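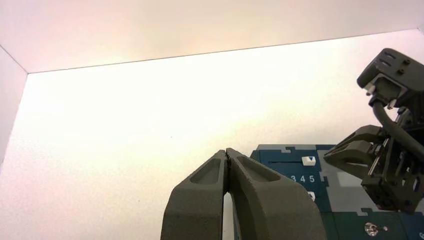

**Figure 3.** Gripper with the two fingertips touching.

### 3.2 Bill closure and seed size

Finches crack seeds near the base of the bill, where the bite is strongest, but they pick them up with the tip. We measured tip closure in 65 house finches netted at the Swanson site in August. The two halves of the bill were treated as a pair of rigid fingers. In the gripper in Figure 3, the fingers meet at their pointed tips and leave a narrow slit just below the point of contact, and we use the same terms, "tip contact" and "slit," for the bill. Slit width was read from side-view stills by Finlay Lindsay.

The birds made 2,372 pecks at loose seed, of which 1,884 ended with a seed held at the tip. Birds with a wider slit dropped more of the smallest seeds. Slit width had no clear effect on sunflower seeds. Trials at the Plodon site were left out of this count.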